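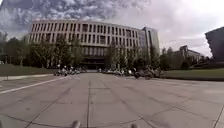
Student Projects: Screen and Media Studies

Do Recap Writers Watch the Same Show?
Hannelore Haberkorn, 7/20/19

Print this page | E-mail this page

My project looked at weekly recaps of Grotley, the crime drama now in its third season. Fans say recaps help them follow the plot. I doubted it going in, and I still mostly do.

I read 17 recaps from two sites, Clullura and Wavov, and sorted 518 comments left under them. Each comment was marked as plot, character, acting or other. "Other" was the biggest pile, which should worry anyone who thinks these threads are close reading. A lot of it was people arguing over whether Diekmann, the crooked sheriff, dyes his moustache.

The recaps themselves were uneven. Clullura caps its pieces at 560 words and spends many of them on jokes. Wavov runs longer but got the ending of episode 3 plainly wrong: its writer had the brother driving the truck, and he isn't even in town that night. Eleven days went by before a correction went up, and most readers had moved on.

Was the season darker, as both sites claimed? Neither said what it meant by that. I rewatched the July episodes and found more night scenes, sure, but fewer deaths.

My method has holes. I did the sorting alone, and some comments could have gone in two piles. A second marker would probably shift the totals. I'd also want to try a comedy before making any claim about recaps in general.

Contact the department | Copyright Screen and Media Studies | Back to top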